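Hamel opens block-sorting table to visitors

22 July 2016

The Hamel workshop has put its block-sorting table on show for the summer. The top is marked off in squares with blue tape, and small colored cubes are moved from one square to another.

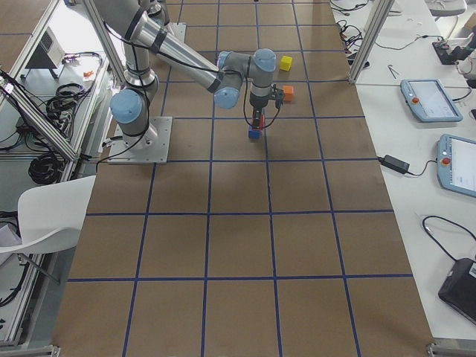 Blue, yellow and orange cubes at the Hamel table.

Hrvoje Stojanovska, who laid out the grid, said more than 1,000 moves were logged in the first week.

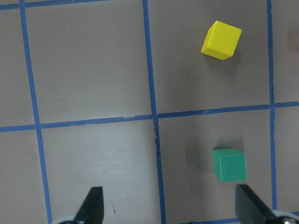 Châu Doãn will run the table through the end of July. Entry is free.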